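We use cookies to remember your settings. By staying on this site you accept them.

Laundry task notebook, Flareck cell
Thursday, December 28, 2023

Collecting all day on basket and washer. Both arms, wrist cameras and head camera recording. The aim for this set is more variety in how the hand comes up to the basket, as the last policy only ever wanted to come in from one side. Started with slow approaches over the rim and a pause before contact.
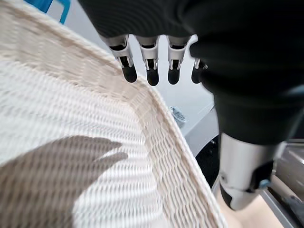
Episodes and settings

Kept 189 episodes, threw out 41. Most of the discards are dropped frames on one wrist stream, the rest are operator restarts. Running total for the task is 2611. Lowered the hand speed a little after the first block and left it there.

Dark clothes are still the hard case. When gray or navy fabric gets near the wrist camera it takes up a large part of the view, and the labels for "grasp start" drift between annotators. I went back over the first block and marked grasp start at first fingertip contact every time.

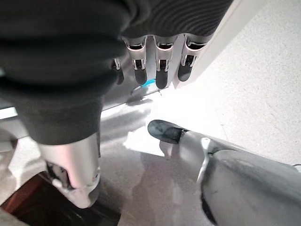
I'd like the same rule applied to the July data before we mix the two sets. Sithole has the old label files and they should convert with the script we have.

Moved the basket between blocks and noted each position on the sheet. The stool and the other furniture count as background, so leave them in view and don't mask them. The Gresthorpe set was masked and the policy did badly as soon as anything in the room changed.

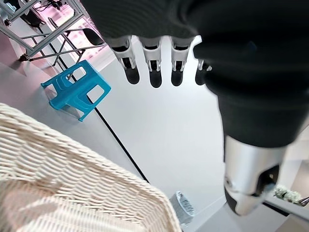 Calibration check at the midday break was fine on the left arm. Right wrist was off by a hair, so I reran it and saved the new file under today's folder. Episodes before the break use the old file.

Afternoon block was two-handed, one item in each hand with the basket tipped up beside the washer.

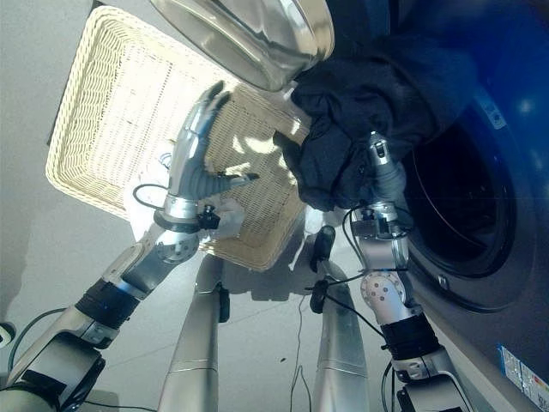 Posted by the Fonstead bench team in Notebook

Still to do: upload the afternoon block, rename episode 226 (saved under the wrong task), order another wrist cable.

Recent entries
Towel folding, second pass
Gripper pad wear log
Time sync between head and wrist cameras
Label rules for soft items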